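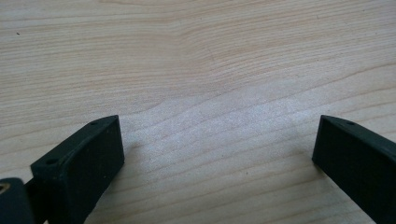
The pale wood tabletop, with its long wavy grain.

Potted plants by mail: my term project on the Fledberg shop

So my project started because my aunt in Kimwood got a fern in a box and it came out looking like salad. I wanted to know how a small shop sends living plants through the mail and why some of them show up fine and others don't. Fledberg, a plant shop over in Fildale, let me hang out in their packing room for most of April (thank you!!) and look through their order book.

They shipped 1,751 plants last year, way more than I expected from a place with one front window. I couldn't go through all of those, so I pulled 200 orders and sorted them by plant type, box size and whether the customer wrote in to complain. Reading complaints is weirdly fun, by the way. One person was mad that the cactus was "too pointy."

Out of my 200, there were 20 complaints. I figured most would be about cold weather, but only six mentioned it. The rest were mostly spilled soil and snapped stems, and the trailing plants got the worst of it. Fledberg had been using the same tall box for everything, so a short pothos had loads of room to bounce around in there.

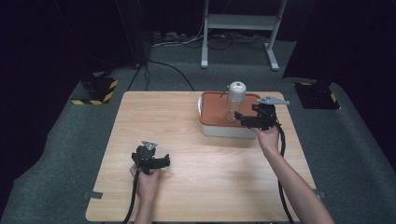
Should you water a plant right before you ship it?
It's better to water it a day or two ahead, so the soil is a little damp but not soggy when the box gets closed up.

For the second part I made a paper collar called the Vahidi wrap (it's named after my street). It goes around the stem and covers the top of the pot, and you tape it to the pot, never to the leaves. I mailed a few to myself and the soil stayed put, though one stem still broke near the bottom, and I think I folded that collar too tight.

What I'd change: I should have written down how many days each order spent on the road. The order book only has the date it left the shop, so I couldn't compare fast and slow deliveries at all. Also my handwriting in week one is terrible and I had to redo a whole page of notes.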